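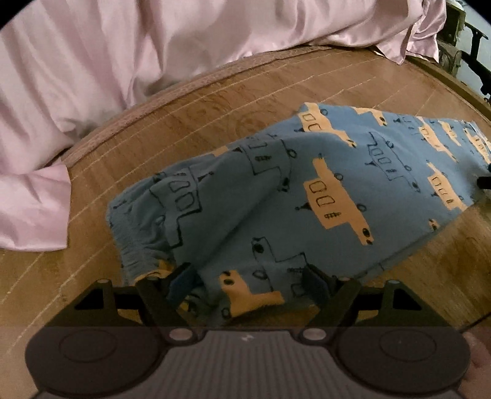 Fig. 1. Printed cloth pants with a gathered waistband.

Second Time Round: What Happens to Outgrown Children's Clothes in Clamport
Student project report, Design and Society module
Submitted June 14, 2025

1. Why this topic

Kids grow, clothes don't. Everyone knows that, but we could not find anything local on where the small stuff ends up. Clamport has one big charity shop (Pustent), a clothes bank in the supermarket car park and a swap rail at the library. We wanted to know which of these families use, and what stops them using the others. Started in October, lost most of a month to the ethics form, so the survey is shorter than planned.

2. What we did

Paper survey handed out at the library and at two toddler groups. 34 households sent one back. Five of those agreed to a longer chat, mostly by phone. We also got the swap rail log from the library, which lists 2,683 items going in since the rail opened. The log is handwritten and some pages are hard to read -- we left out anything we couldn't make out.

Questions were on: how long clothes get kept, who they go to, what gets thrown away, and whether people buy second hand themselves.

3. What people told us

Passing on to family or friends came first by a long way. 24 households said it was the main thing they do. No surprise really. It's free, you don't have to wash and iron to anybody's standard, and sometimes the bag comes back for the next baby.

Pustent was the second choice. People like it but the drop-off hours are bad if you work. One parent said she drove round with the same bag in the boot all winter. The clothes bank was used for things seen as too worn for anyone, though the sign on it asks for wearable clothes only. So there is a mix up there, and the council page doesnt help, it gives two different answers.

Trousers were the problem item. Knees go. Tops get passed on two or three times, trousers often once or not at all. Elastic was mentioned a lot too: once a waistband has gone slack most people bin the pair, even with good cloth left. Only a few would replace the elastic. Several said they did not know how.

Prints matter more than we expected. Children ask for a certain pair, wear it to death, then it's no good to the next child. Plain things last longer but nobody gets excited about them. Some parents also said relatives split prints into boys' and girls' and wouldn't take the "wrong" ones, which cuts down who can have what.

4. Repair session

We ran one evening at the Kaewsai community room. Elastic, patches, hems. Borrowed two sewing machines, one jammed early so most of it was done by hand. Slow but people stayed. We used offcuts from Skokimano, the curtain workshop on the quay, who gave us a sack for nothing. Curtain fabric is too stiff for knees on small sizes -- fine for pockets and bags. Should of tested that first.

5. Problems with the study

Small sample, and from places where people already care about this kind of thing. No one from the north estate. The log counts items in but not items out, so we can't say how much was taken home. Question 6 was badly worded and we dropped it.

6. What we would suggest

Longer drop-off hours at Pustent, even one evening. A clear sign on the clothes bank. Size labels on the swap rail, as at the moment everything from newborn to age seven is jumbled up. A repeat of the repair evening with elastic only, and a printed sheet to take home.

Survey form and the typed up log are in the appendix folder.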